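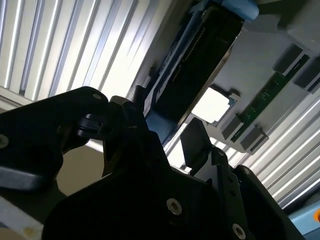

By Telma Mansilla

White ribbed panels. I want to stick up for them, becuase they get no love at all. Every shop owner I know in Flerthorpe is ripping theirs out and putting up something smooth and gray.

Why? Smooth shows everything. One thumbprint and you're out with the rag. I've had ridges on my workroom wall for 30 years and they still throw the light around so well I only switch the lamp on after four.

Yes, dust. It sits in the grooves. Dry paintbrush, top to bottom, done before the coffee is ready. Guadalupe Valdovinos says life is too short to brush a wall. She wipes her smooth one every evening, so you tell me.

And color — put something blue or black near white ridges and you find it right away. On gray, good luck. I lost a black tape measure for 2 days at my cousin's place, and it was on the bench the whole time.

Primosska wanted 80 dollars a sheet for the flat stuff last September. Eighty! For a thing that scratches when you look at it. Keep your ridges. Or sell them too me, I've got one more wall to do.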